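How to count empty shopfronts on a high street

A vacancy survey gives a town a figure it can compare from one year to the next. The method below was written for Altgate, the main shopping street in Drirnberg, and will suit any centre small enough to walk in a morning.

1. Fix the boundary

Mark the survey area on a street plan before going out. Include side streets only where the ground floor is mainly in business use. Keep the same boundary for every later survey -- a change of even one block makes the results hard to compare.

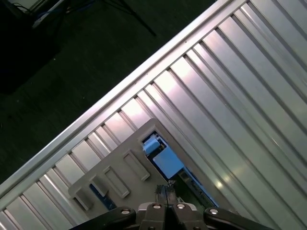
2. List the units

Give each ground-floor unit its own row, with the address, the name over the door and the type of trade. A double shop let as one business is one unit. Upper floors go on a separate sheet.

3. Walk the route

Start at 10 a.m., when most shops are open. Record each unit as trading, vacant, being fitted out or unclear. Go back to the unclear ones after 2 p.m. A unit with a signed lease but no tenant in place is still vacant.
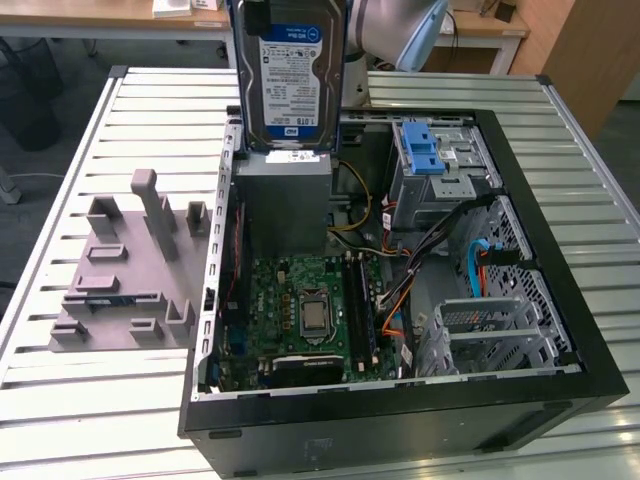 4. Add floor area

A count alone treats a kiosk and a department store as equal. Enter the floor area of each unit in square feet, taken from the letting particulars where these exist. In Altgate the former Makico store has 4000 square feet and the old Shojaei carpet showroom 3000, while a typical small shop has 785. Those two large units distort any average, so report the median as well.

5. Work out the rate

Divide vacant units by all units and multiply by 100. Do the same with floor area and publish both figures. The March survey in Altgate found 27 vacant units. State the month next to each result, as short Christmas lets can lower the rate in winter.

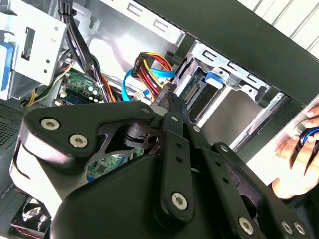

Should a pop-up shop be counted as vacant?

Count it as trading if it is open on the day of the walk, and put a "T" for temporary in the notes column. The number of temporary lets can then be given as a separate line under the main table.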